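3.2 Table surfaces in the shared workroom

The second site was a shared workroom at Teuber, a small design office that lets out desks by the month. We chose it as a contrast to the staff kitchen described in Section 3.1, where almost everything has a cupboard or a drawer to go back to. In the workroom very few things do. People sit down at a long white table, put their belongings on it, and work beside them until they leave. Some of what they bring goes home again and some of it stays.

We observed the room in March over two working weeks. One of us (Kassa) kept the written log and the other (Kuroda) coded it afterwards, without having spoken to the people who used the room. An entry was made each time an object was put down on the table, moved along it, or taken off it. Objects that stayed in someone's hand the whole time were left out. This gave 116 entries that could be coded. A further group of entries was set aside where the note did not say clearly what the object was or where it ended up.

We sorted the objects by use and not by size or material. Drink items covered kettles, pitchers, cups and bottles. Power items covered adapters, chargers and loose cables. Display items covered tablets, screens and their stands. Everything else went into a general group, which we do not discuss further in this section. A thing that could belong to more than one group was coded by what its user was doing with it at the time, so a tablet stand holding up a sheet of paper was still logged, but under the general group.

Drink items moved the most. Water bottles in particular followed their owners up and down the table, and were usually put down within reach of the arm on the side away from the keyboard. Kettles and pitchers behaved differently. They belonged to the room and to no one in it, and several people told us they did not feel it was their job to put them away. When such an item was in the way it was pushed further along the table. It was seldom carried back to a shelf, even though the shelving was only a few steps off.

Power items moved the least. Once an adapter had been set down it tended to stay, and its cable was left in whatever loops it had fallen into. Other objects were then placed in the space around it. One person who had used the room for most of a year described a black cable as "part of the table now" and said she had never thought of asking whose it was. We found the same pattern with cables on the floor, which were stepped over more often than they were picked up. Floor cables are not part of the 116 entries, but we kept notes on them and return to the subject in Section 5.

Figure 4 gives one view of the table with items from all three groups on it. The kettle or pitcher is lying on its side with its mouth open to the right, and the adapter and its looped cable are close to it. The tablet or display stand and a water bottle with a blue cap are next to each other further up, at the part of the table where a person is sitting. This grouping is typical of the log — personal items near a seat, shared items and power items where there is no one to be bothered by them.

The shelving was used mainly for packaged goods and boxes. It was treated as storage for things not needed that week, and objects from the table rarely reached it. Asked about this, users said that putting a thing on the shelf meant deciding where it belonged, while leaving it on the table did not. Two people said they would use a tray if there was one. We did not add a tray during the study, as we wanted to record the room as it was normally kept, but it would be a simple change to test at a later stage.

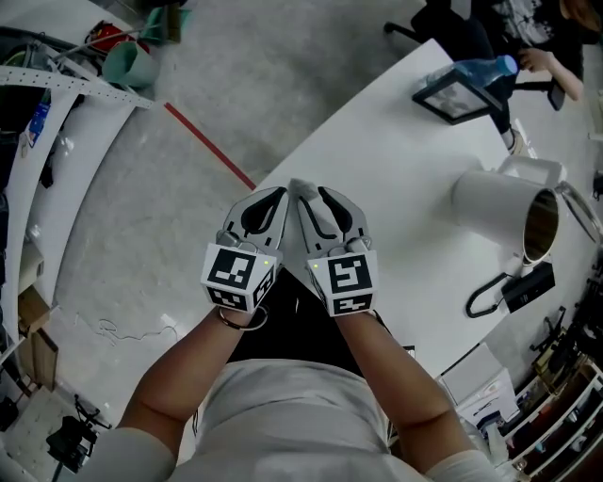 Figure 4. Drink, power and display items on the long table, with shelving at left.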